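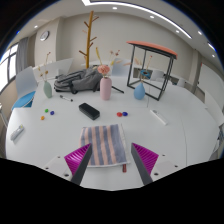
*Photo: camera on the hand-held gripper, towel task, round table. Kelport.*

**Kelport gripper group, minutes of the extra meeting on the thumb**

January 22, 2021, small meeting room, then the round table room, then the small meeting room again when it got cold.

**Present:** Ecaterina Pop (chair), Noelia Requena, Shayne Mahuika (one thumb taped), Teodor Bratu (minutes)

**On the phone:** Floarea Vasiliu, from Hulach, on a line that made her sound as if she were in a biscuit tin

**Apologies:** none received from the arm

### 1. Previous minutes

Agreed, apart from the sentence saying the release problem was "understood and closed". Noelia asked who had written that. Teodor had written that. It now reads "open".

### 2. What happened

Shayne gave his account first, on the grounds that it was his thumb.

He was at the Hulach bench with Sima, the fixed arm, running the towel policy for the visitors' rehearsal. Sima picked up the towel correctly, made the first fold correctly and moved back to let go. It then squeezed. Shayne took hold of the loose corner to help it along. Sima made what the log calls a "release" and what Shayne calls a second squeeze, this time including him.

Floarea hit the stop. The arm stopped, as it is designed to, in exactly the position it was in, as it is also designed to. The fingers stayed shut. There was then a discussion between the two of them about how to open a gripper that has no power, conducted at some volume. Floarea found the manual release under the cable cover. The label telling you where the manual release is was also under the cable cover.

Injury: bruising, and a row of ridge marks from the ribbed side of the finger. First aid was given and the accident book filled in. Shayne wished it noted that the soft fingers did their job and that a metal pair would have been a different meeting. Noted.

Ecaterina asked why anyone's hand was inside the line while the arm was live. Shayne said he had been folding towels by hand-held gripper all week and had stopped thinking of it as something that could start without him. This was felt to be a fair description of the hazard and a poor defence.

### 3. What went wrong in the data

Noelia has been through the recordings. Her summary, shortened with her permission:

The towel policy was trained on 600 recordings made with the hand-held units. Each one stores the camera view and the opening width of the fingers. In 175 of them the width is upside down: fully open is written as fully closed and the other way round. All of those come from unit 2, after the encoder was replaced in November.

The replacement encoder came from Flimico and counts in the opposite direction from the old one. There is a setting for this. The setting was on the slip of paper in the box. The slip of paper was in the box. The box was in recycling.

Teodor asked why the arm hadn't simply done everything backwards, which we might have noticed. Noelia said that the good recordings outnumber the bad ones, so for most of the fold the policy does the right thing. The bad ones were nearly all made on the striped towels, and heavy on the last part of the task, where you set the towel down near the edge of the table and let go. With a striped towel at that point the policy has been taught, with great care and by experts, to hold on.

Floarea confirmed it was a striped towel. She had picked it because it looked cheerful.

### 4. Why we didn't see it

Some time was spent here. The main points, in the order in which people became uncomfortable:

- The checking script looks for width readings that are missing or out of range. An upside-down reading is neither. The script passed every file and printed a tick.
- We do watch recordings back, but only the picture. The fingers are in plain view the whole time, grey pads and bright magenta sides, about as hard to miss as a pair of flamingos. Any one of us could have compared what they were doing with what the width trace said they were doing. The trace is in another tab.
- Unit 2 was reported as "feeling odd" on the whiteboard. The note was rubbed out to make room for the lunch order.
- The first failure at Hulach, where Sima kept hold of a towel and carried it off to its rest position, was put down to static. This is the problem that was understood and closed.

Ecaterina asked whether static had been measured. It had not been measured.

### 5. The magnets theory

Shayne's view before Noelia's work was that the round magnets on the table had upset the encoder, which is a magnetic type. The meeting adjourned to the round table room to look into this.

Unit 2 was held over the whiteboard magnets, the eraser, both of the remote controls and, at Shayne's request, his phone. The reading did not move by anything worth writing down. It was still the wrong way round, but it was the wrong way round with admirable steadiness.

Noelia pointed out that a magnet pushed right up against the encoder housing might still do something, and that towels do get dragged across small objects. It was agreed to try this properly at a later date with the housing open. Shayne was allowed to regard his theory as resting.

Ecaterina raised the wider question of what is on that table. The vases belong to a task that is planned for the spring. The remotes are for their own task. She doesn't mind a busy background, and the policy needs one, but she would like small things kept away from the near side where the towel is worked, so that when a recording goes wrong we have fewer suspects. Teodor said that real tables have small things on the near side. Ecaterina said that real tables are not her responsibility. Left as: small objects near the towel are fine if the session note says so.

The heating in the room is on a timer. The meeting returned to the small meeting room.

### 6. What to do with the bad recordings

Two proposals.

*Flip them.* Noelia can turn the widths the right way up with one line. It is quick and she is confident about it.

*Bin them.* Floarea would prefer to throw them out and record again. She said, as far as the biscuit tin allowed, that she had been confident about the static.

Discussion. Noelia's difficulty with binning is that the striped towel sessions are some of the best folding we have, most of it Shayne's. Floarea's difficulty with flipping is that we don't know exactly which session the new encoder went in before. The maintenance sheet gives the month and a drawing of a cat.

Agreed: Noelia flips them, but each one gets watched from start to finish with the width trace on the same screen as the picture, by someone who didn't record it. Anything doubtful is dropped without argument. The old policy is withdrawn today and the copy on the Hulach machine is deleted, as opposed to renamed "old_final_dont_use", which is how the last one came to be used.

### 7. Safety at the Hulach bench

Agreed without much fuss, everyone having looked at the thumb:

- No hands inside the taped line while Sima is live. "Helping it along" counts as hands.
- Grip force on new policies to be set to the low limit until they have let go of a towel five times running. Each kind of towel counts separately.
- The manual release label moves to the outside of the cable cover. Floarea did this during the call and reported that it had come off. She will get better tape.
- The stop will go on cutting the drive with the fingers where they are. Shayne had wanted them to spring open. Ecaterina was against, as the next job is the vases.
- Two people at the bench for any first run. Floarea noted that this was already the rule and was the reason Shayne still had somebody to shout at.

The visitors' rehearsal is put back until the new policy has passed. Ecaterina will tell them there has been a delay. She will not use the phrase "teething trouble", following a suggestion from Shayne.

### 8. Flimico

Teodor has written to ask whether the change of direction could be marked on the part itself. They replied the same afternoon, very politely, with a copy of the slip of paper. It is now pinned to the whiteboard, under a line that says do not rub out.

Noelia asked whether we should write to them again. Ecaterina felt that we should first fit the thing correctly.

### 9. Actions

| Who | What |
|---|---|
| Noelia | Correct direction setting on unit 2, flip the widths, put the trace next to the picture in the viewer |
| Noelia | Add a check: open the fingers fully, then close them, at the start of each recording, and fail the file if the trace disagrees |
| Shayne | Watch corrected recordings that he didn't make. No bench work until the tape is off |
| Floarea | Delete old policy at Hulach, better tape, redo the floor line where the trolley has worn it away |
| Teodor | New maintenance sheet with a box for the date. Correct the previous minutes |
| Ecaterina | Visitors. Also the accident report, with the log attached |
| Teodor and Shayne | Magnet test with housing open |

### 10. Any other business

Shayne asked if the striped towels could be retired. Refused, as they are the ones we most need.

The battery door on unit 2 is held on with a rubber band. Noelia has spare doors in her desk and has had them since the summer. She was asked to bring one.

Next meeting once the corrected recordings have been watched. Floarea will come in person or get a different phone.

*T. B.*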